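Skip to content
We use cookies to keep this site working and to see which pages get read. Accept all | Manage choices

Budget for the bins as well as the arm
By Anju Upadhyay
Thu 30 August

Every summer, when the budget forms come round, I get the same sort of phone call. Someone has been to a trade show, or has a nephew who has been to one, and they have a price for a robot arm written on the back of an envelope. They would like to know whether it is a fair price. Usually it is a perfectly fair price, and I say so, and then I spoil their afternoon by asking what they have put down for everything else.

I have been helping small recycling firms and reuse centres to plan their spending for a good many years now, and I have great affection for the people who do it. They are careful with money in a way that would shame most large companies. They will drive across the county for a second-hand pallet truck. And yet show them an arm that can tell a bottle from a can, and all that lovely carefulness goes straight to the one big figure at the top of the page.

My own view is a plain one, and I have grown fonder of it with age. Start with the table. Decide what will sit on it, what has to be sorted and where each thing must end up, and price all of that before you so much as open a brochure. If the sort is bottles, plastic and cans, then write down bottles, plastic and cans, and find three containers that suit them.
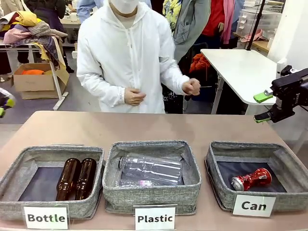 The small things that eat the money

Imrie, a sorting firm I have advised on and off, let me see their sums in July, and I am grateful to them because most people would sooner show you their bank statements. They had allowed 2,000 pounds for what the form called sundries. By the time they had paid for tables, containers, labels, cable covers and stop buttons there was 88 pounds left, and they still had to buy spare finger pads.

Now, finger pads are a lovely example. They are the part that touches the rubbish, day in and day out, and they get treated accordingly. A set from Skolis cost Imrie 197 pounds, and I think they were right to pay it, but it belonged in the running costs from the first day and it had been left out altogether. I would put pads on the same line as gloves and bin liners. You wouldn't run a sorting line without gloves and call it a surprise when somebody asked for some.

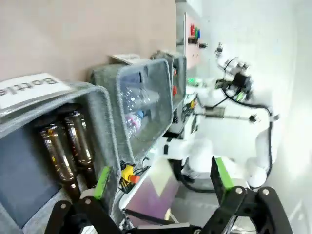
Then there is the question of what you are going to practise on. I feel strongly about this one, and my husband will tell you I have gone on about it over dinner. A firm will set aside money for a week of training and nothing at all for the stuff to be sorted, on the grounds that rubbish is free. Well, it is, until you want it clean, and varied, and delivered to the right door on a Tuesday! A smooth new can is a very different customer from one that has been trodden on, and the trodden-on sort is what comes through the gate. Put somebody's hours against collecting it.

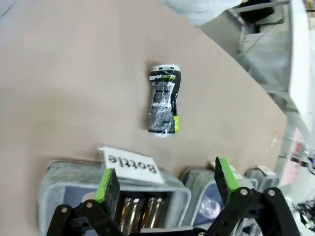
I would say the same about floor space, which hardly ever appears on a form. An arm needs room to swing, people need room to get past, and the cables have to go somewhere that isn't under a foot. Cellonen, who lease equipment and ought to know better, once sent me a quotation that gave 5 pages to the arm and one line to the installation. I rang them up and we had a nice long talk, and the next version was a good deal more useful.

Leasing, by the way, is nothing to be ashamed of. If you don't yet know whether the work will suit you, paying by the month for a while is a sensible way to find out, even if it costs a bit more in the end – so long as you read the part about who pays for repairs. The Ekix agreement I looked at this summer had that on the very last sheet, in smaller type than the rest.
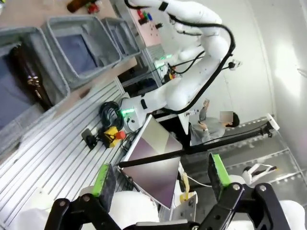
The sorting area from gripper height, with the stop box by the bins and a second arm beyond.

So if you have a form on your desk this week, do me a kindness and turn it upside down. Fill in the bottom half first, with the tables and the tubs and the pads and the hours. Ask the person who will be standing next to the thing what they would want within reach, and write that in too. Then see what is left for the arm, and if it isn't enough, hold the form over until next year and buy the tables now. You will use them either way.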